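# How to freeze strawberries so they do not stick together

My neighbour Ruxandra Moldovan asked me to write down how I do this, so I put it on the page for everybody. Updated August 2018, with a correction to the sugar.

You need:

- ripe strawberries, as many as fit on your tray in one layer
- a flat tray which goes inside your freezer (measure first!)
- baking paper
- freezer bags
- a pen for writing on the bags

**1. Choose the fruit.** Take only berries which are red up to the leaves. Soft ones I put aside for jam. White shoulders stay sour after freezing and no sugar will repair it.

**2. Wash before you cut.** Put the berries in a big bowl of cold water with the green part still on. If you remove it first, the water goes inside and you get ice in the middle. Move them gently with the hand and lift them out. Do not pour, or the sand comes back on top.

**3. Dry them well.** Spread them on a clean cloth for 15 minutes, then turn them and wait again. I was always impatient with this step and my first bags were one red stone.
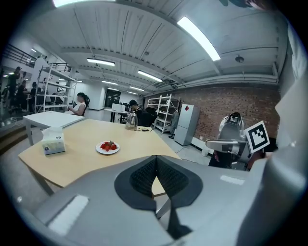

**4. Remove the green part.** Use a small knife with a short point. Very large berries you can cut in half, the others leave whole.

**5. Freeze in one layer.** Put baking paper on the tray and place the berries with the cut side down, so that they do not touch. Leave them overnight. My freezer is an old Plastorach and it is slow; in a newer one four hours can be enough.

**6. Pack.** Work fast, because the berries become wet in a warm kitchen. I put 200 g in each bag, which is right for one cake or two breakfasts. Press the air out, close, and write the month.

**About sugar.** In the earlier version I wrote 50 g for each bag. This is too much. Roughly 15 g is enough, and for smoothies I use none.

**Using them.** For a cake, put them in the dough still frozen and bake a few minutes longer. For eating with yoghurt, leave them in the fridge in a sieve over a bowl, and keep the juice. They will be softer than fresh ones. My last bag is usually finished in March.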